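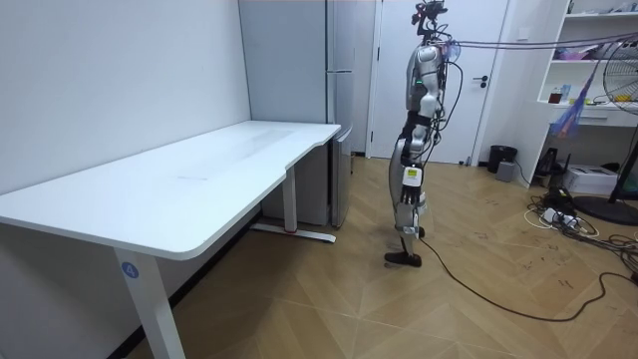
Posted by Maureen Tackley

The Palomino County elections office holds an open house every September, and every September I mean to go and then clean the gutters. This year the gutters lost. I had spent most of August arguing about ballot counting with people on my phone, several of whom live in other time zones, and it seemed only fair to go look at some ballot counting.

The office is in Trerna, behind the county road department, and you park between the salt shed and a row of plows. There was one sign, and it pointed at the plows. I followed a couple in matching windbreakers who seemed to know where they were going. They were looking for the recycling drop-off. We all got there in the end.

Doors opened at ten. A woman at the front table asked me to sign in and gave me a sticker that said VISITOR and a second sticker that said I VISITED, which struck me as getting ahead of things. There was coffee. There were also cookies with the county seal on them in blue frosting, and if you have ever seen our county seal you will know it does not get better when it spreads.

The tour started in the mail room. The county sent out 3040 mail ballots for the spring primary, and our guide, a deputy clerk with a very steady voice, walked us through what happens to each one when it comes home. It gets a date stamp. The signature on the envelope is compared with the one on file by two people from different parties. If they disagree, it goes to a third pair of eyes, and if there's still a problem the voter gets a letter and a phone call. A man in our group wanted to know what happens if your signature has changed because you hurt your wrist. She said you get the letter and the phone call. He wanted to know what happens if you don't answer the phone. She said you also get the letter. This went around a few more times. I have seen shorter debates for governor.

Then the storage cage, where the blank ballots live behind two locks with two different key holders. I asked if both key holders had ever been out sick on the same day. Yes, once, and one of them came in anyway and stood in the parking lot holding the key out at arm's length. I liked this office more from that point on.

The main event was the test count. The county uses a scanner called the Zendira, which is beige and sounds like someone shuffling cards in a dryer. They had a deck of 493 test ballots, marked by hand ahead of time with a known result, and the idea is that you run the deck and the machine had better agree. The races on the test ballot were for Best Pie and Best Season. There was a write-in line. Fall won in a walk. Pie was closer than I would have liked, with rhubarb running much stronger than any rhubarb I have personally met.

The machine's totals were read out, and the expected totals were read out, and they matched. Two people clapped. Then the clerk ran a ballot with both apple and cherry filled in, to show how the scanner spits it back and asks the voter what on earth they were doing. It spat it back. More clapping, mostly from a kid who asked if it could do it again. It did it again.

Questions were taken in the lunchroom. I learned that there are 18 precincts, that the one at Granidska votes in a bowling alley with two lanes roped off, and that the county sends poll workers there with earplugs. I learned that 748 people asked for a replacement ballot last time around and that the most common reason given was "dog." Somebody asked if the results could be out by eight on election night, since that is when his show comes on. The polls close at eight. This was explained kindly.

There was one tense stretch. A woman near the back had printed out a long post from the internet and wanted each paragraph answered. To my surprise, each paragraph was answered. It took 25 minutes by the lunchroom clock, and the frosting seals were passed around twice while it went on. By the end she didn't look persuaded, but she took a poll worker application and put it in her purse, and she asked what the training pays. Not much. There's a sandwich.

Some practical notes, if you're thinking of going next year. Wear real shoes, the warehouse floor is concrete and you stand the whole time. The restroom is on the far side of the mail room and you have to be walked there and back, so plan ahead. You can't take pictures in the storage cage. The tour is free and runs until noon, although ours ran past it on account of the wrist.

I drove home and got out my phone, where a stranger had told me in my absence that I knew nothing about how votes are counted. I typed out a good long answer with the two locks in it and everything. He wrote back to ask who won the pie race.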